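Eating and Sleeping in the Student Houses of Hidberg
Final report for the course Introduction to Social Research
February 9, 2022

1. Why we chose this topic

Our group lives in three different student houses in Hidberg, and we noticed that many students eat in the same room where they sleep. The kitchens are shared and often far from the rooms. We wanted to know if students who eat late in their rooms also go to bed later. Our supervisor advised us to keep the question small, and we have tried to follow this advice.

2. How we collected the answers

The questionnaire had 9 questions and was open during the whole month of October. We put paper copies next to the mailboxes in the Demico house and the Golob house, and sent a link to the students in Plasano. In total 737 students live in these houses. We hoped for a high number of answers, but received 80 complete ones. We removed the forms where the bedtime was missing.

We asked for bedtime on the last school night only. It is easier to remember one night than to calculate an average.

3. Food kept in the room

Most students who answered keep some food in their room. Packaged snacks were named most often, then instant noodles, fruit and bread. Oatmeal snacks were written in the "other" field by several students, so we should have given them their own box on the form.

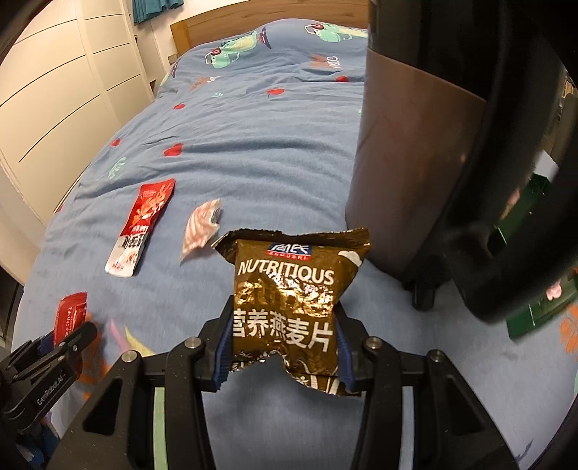
One student in the Golob house wrote that the word "snack" was not clear to her, because for her a bag of oatmeal at eleven in the evening is dinner and she would have marked it so if the form allowed it. We discussed this comment for a long time. After it we looked again at the answers and decided to treat all food after nine in the evening as one group, which we call late eating.

4. Bedtime

Students with late eating went to bed later than the others. The difference was clear in Demico and Golob. In Plasano it was very small, and we think the reason is the kitchen, which closes early there, so almost everybody eats at similar hours.

We can not say that late eating causes late sleep. It may be the opposite: a person who is awake at one o'clock becomes hungry. Part-time work is also important. Many students who work in the evening have no other time for a meal, and our form did not ask about work.

5. The bed as furniture

This part was not in our first plan. In the free comments the bed appeared again and again. Students use it as a chair, a desk, a sofa for guests and a place to put things down when the table is full. Some wrote that they study on it until they fall asleep. Those who do their homework at a desk did not report earlier bedtimes, which surprised us.
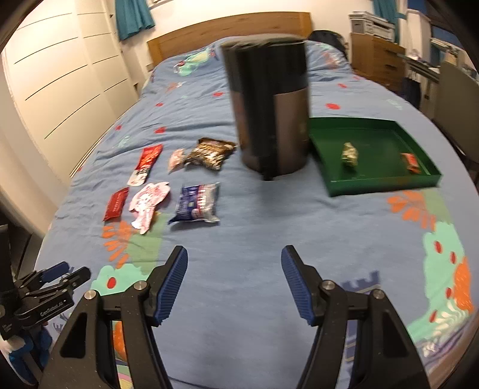 6. Limits of the study

The sample is small and the students chose themselves whether to answer. With 1,000 answers we could compare the houses in a more serious way. The paper form and the online form also had a different order of questions, and we discovered this mistake only when we typed the answers into the table.

7. What we would suggest

Longer kitchen hours in Plasano were requested in many comments. A second table in the Demico kitchen would also help. For the next group that takes this topic, we recommend to ask about evening work and to test the form with a few people first.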